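Estimating Gripper Width from a Wrist View: Software Report

Peter Oravec
Supervisor: Ludmila Vondráček
Thursday, August 26, 2021

6 min read

1. Background

My part of the Stollby project was the software that turns a recording from a hand-held gripper into a sequence a robot arm can follow. The hardware was already finished when I joined. The recordings hold video from the wide-angle lens on the tool, and from that video we need two things at every time step: where the tool is, and how far apart the fingers are. Pose tracking was covered in an earlier report. This one deals with the finger opening, which we call the width, and with the checks that decide whether a recording is kept.

The code is in a package called Jedonine. It is written in Python, with one small C++ module for undistorting the images. All the tests below were run on the desktop machine in the lab and no graphics card was used.

2. The first method and why I dropped it

The first version looked for the purple pads by colour. It changed each image to hue, saturation and value, kept the pixels in a fixed hue range, and measured the gap between the two largest regions. This took an afternoon to write and worked well on recordings made at one bench under one set of lamps.

It did badly elsewhere. With a bright ceiling light the saturation of the pads dropped and the regions broke into pieces. The ridges on the pads made this worse, as each one has a light side and a dark side. I tried widening the hue range, but then a chair or a bag in the background could be picked up as a third region, and sometimes it was larger than a pad.

The other problem was the object itself. When something is held, the pads bend and the gap between them no longer tells you how far the plates have moved. A soft object and a hard object of the same size gave different readings. 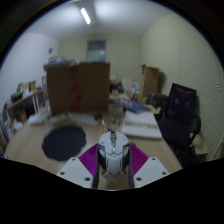 I therefore moved the measurement from the pads to the white plates behind them. The plates are rigid, so their position depends only on the finger slide. The holes in the plates are dark on white, which gives strong contrast in most rooms, and I use them as the landmarks. For each plate the program stores a small template and searches for it only along the line that the finger can travel. Limiting the search in this way removed nearly all the false matches on background objects, including those on desks with a lot on them.

The two plate positions are subtracted and passed through a calibration curve. To make the curve I closed the fingers on a set of spacer blocks and fitted a second-order polynomial to the readings. The curve has to be made again if the lens is taken off.

3. Filtering

The raw width is noisy by a pixel or so. I tried a moving average first, but it rounded off the moment of closing, and that moment matters for learning a grasp. A median filter over five images kept the edge sharp, so I used that. Missing values are filled by straight-line interpolation if the gap is short. If more than 20 images in a row have no match, the recording is rejected.

4. Test data

I used 1767 recordings from the Sternmont set. They cover picking up and putting down small household and office items. For checking, I marked the plate positions by hand in 1000 images picked at random.

The program rejected 29 recordings. I watched all of them. Most had a hand or sleeve over one plate for a long stretch, and in a few the room was too dark. A handful looked usable to me, and I think the limit on missing images could be loosened for long recordings.

5. Replay

The width goes to the arm controller as a target position at each step. On first replay the fingers closed late. I had assumed the video and the controller clock started together, and they did not. The Zeman controller adds a fixed delay before it acts on the first command. I measured the delay with a step input and shifted the targets to match. The setting is now in the config file under replay_offset.

6. Remaining work

The templates are still cut out by hand when a new pair of plates is fitted. Ludmila suggested drawing them from the CAD file, which should work but would need the lens model to be better near the rim. I have not started on this.

The calibration script also has no check that the blocks were used in the right order. I got the order wrong once and only noticed from the shape of the curve. A test that the readings always increase would catch it, and this is the first thing the next student should add.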